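Burger table, second attempt

12th March

Last year in June we had a burger evening for the whole building, and I was responsible for the food. It was not a success. I put all the ingredients on one big plate, the tomato made the bread wet, and people stood in line with empty hands while I was looking for the cheese. After this I decided that I must learn how to prepare a burger table properly. Since then I think about it more than is healthy.

My neighbor Ketill Þrastardóttir worked for many years in a lunch place, and she gave me the first rule: bread lives alone. It should not share a box with anything that has water in it. So the bread now has its own clear box, and I put it on the left side, where my hand goes first.

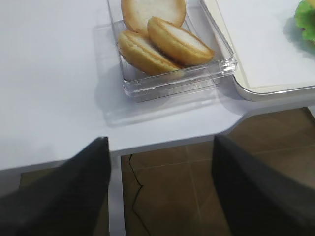
The bread box, with a corner of the big tray next to it.

I buy the buns from Frei, the small bakery close to the bus station. They are not cheap, but they have a good crust and they don't fall apart after the second bite. I tried also the ones from the supermarket and they were too sweet for me. I cut them before I set the table, because cutting bread when other people are waiting makes me nervous.

The second rule is mine. Things which are cold and thin can stay together. I tested several combinations and this one I like the most.
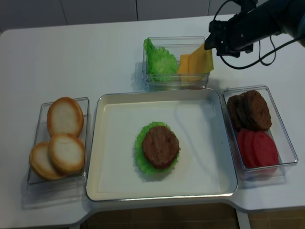 I was for a long time a person who puts cheese in its paper, directly from the refrigerator, and then fights with it. Now I take the slices out early and let them stand. Lettuce and cheese share the small box at the back, the leaves on the left and the slices on the right with one corner up, so it is easy to take one without touching the others. The cheese is Hiltley, the normal one, nothing special. I know that some people want an old cheddar on a burger, but for me it has a too strong taste and it breaks when you lift it.

About the order of the layers I had a long discussion with Ketill. She says the bottom bun comes first, always, and everything else goes on top of it. I prefer to build the middle part separately on the tray — lettuce, patty, cheese — and to bring the bread at the end. In this way the bread stays dry a little longer. She finds this very strange and told me so two times. But she ate it.
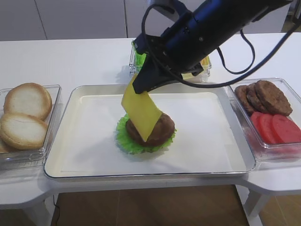

Cheese going on the patty. Tomato waits on the right.

The patties are 90 grams each. I had them bigger before, and the burger became so high that you needed a fork. I cook them in the oven at 375 degrees (Fahrenheit, for my family who reads this from Europe) and then they rest for a few minutes. If you put the cheese immediately when they come out, it runs down on all sides. Some people love this. I don't, I want to see a square.

The big tray I ordered from Jastine together with a second one, which arrived with a scratch and is now under my flower pots. It is much larger than necessary for one burger, I admit it. But the border is useful when something slides, and I can put it completely in the sink.

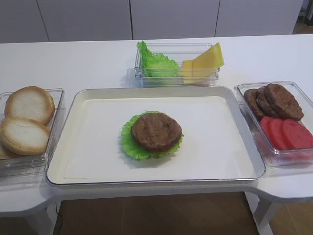
What I still want to change is the place for the sauce. I have a bottle from Plusard that stands well, but it drips, and each time I must clean the table under it. Maybe a small bowl with a spoon is better. Also I would like to try pickles, but then I need to decide with whom they can live. Not with the cheese, I think. Probably with the tomato.

If you have a good idea for the pickles, please write it in the comments. The next burger evening is again in June, and Ketill has already promised to bring onions.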